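Clearing the bed before you fold: notes from a big room

When I started to write the household column for this newsletter, Marlene Lemieux, who edits it, asked me to write only about things I have done with my own hands. So this time I write about the bed. I mean the bed as a table, because in many homes it becomes one. Clothes come to it from the washing machine, small things come to it from pockets, and in the evening somebody must move everything away again before anyone can sleep.

Several readers wrote after the February issue and asked how to fold when there is no proper place for it. One reader in Tarham folds on top of her freezer. Another, from Ondlow, wrote that his bed is the only flat surface at home wide enough for a long sleeve, but it is always covered with chargers and snacks. I understand this very well. I lived for two years in a single room above a shoe shop, and my bed was my desk, my ironing board and sometimes my dinner table.

My method is simple, and I learned it mostly by doing it wrong.

First, leave the clothes alone. This is difficult, I know. When you see a wrinkled shirt you want to take it and fold it at once. But if you fold it while the bed is full, you will put the folded shirt on top of a phone, then you will need the phone, and then you have a shirt to fold again.

Second, choose one side of the bed for the small things. I prefer the side with the headboard. Things with a cable or a strap should go there first, with the strap under them or wound around them, so that it doesn't catch a sleeve. Papers and folders go flat. Food goes off the bed completely. I am strict about this, even with a closed packet, after one sad evening with sesame seeds.

Third, pull the sheet. You don't need to make the bed, only take hold of two corners and pull until the middle is smooth enough to work on. A soft green sheet is pleasant for this work, I think, as blue clothes show well on it and you do not lose a sock.
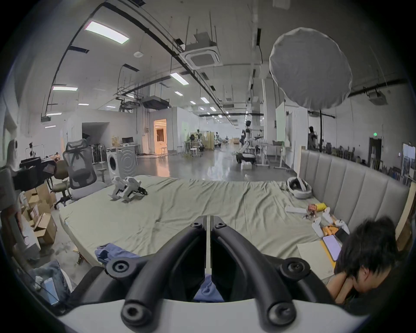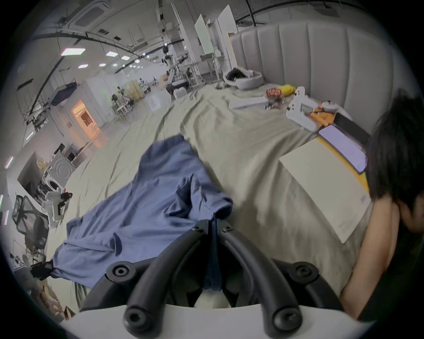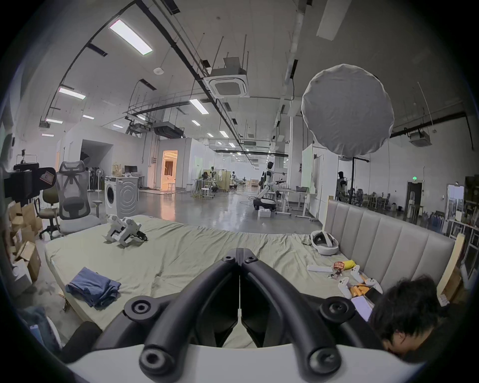 Small things along the headboard, blue clothes, and a sheet that still needs a good pull.

Now you can fold. I begin with the heaviest piece, which is usually denim. Jeans are easy: one leg over the other, seat tucked in, then in half and in half again. A denim jacket or a thick shirt I lay with the front down, bring both sleeves across the back, and fold up from the bottom. If the sleeves are twisted, I shake the whole piece one time, holding it by the shoulders. It helps more than rubbing with the palm.

Thin things come after. They can lie on top of the heavy ones without making a tower that falls. I was taught the opposite by an aunt in Lévesque, who put the towels last "to press everything", and I must say her blouses always looked as if someone had sat on them.

When the pile is ready, carry it away immediately. Please do not leave it at the foot of the bed for later. A folded pile on a bed is safe for as long as it takes to drink a cup of tea. If your wardrobe is in another room, put the pile on a chair, and put the chair in the way, so you must meet it.

Only then return to the small things. I pick them up by where they live and not by what they are. Everything that goes to the desk goes in one trip, then everything that goes to the kitchen. Keys I move last and put directly on their hook – they are the easiest to lose in a fold of the sheet, and I once slept on mine until morning.

A few words about very large rooms. Some of you live in lofts or in converted work halls, and you may think that with so much floor there can be no problem of space. In my experience it is the same problem with a longer walk. If the washing machine is far from the wardrobe, the bed in between will collect everything. An open cardboard box near the bed can help for one week, but after this week it becomes furniture. A basket with handles is better, as you will want to carry it.

The Ostska sewing circle has asked me to say that their mending evening is open to everyone again, and that denim is welcome, also with broken zippers. Bring your own thread if you need an unusual color.

For the next issue I would like to write about fitted sheets. If you have a way to fold them that works for one person alone, please send it to me with a small drawing. Letters can be left at the newsletter desk or in the box by the stairs.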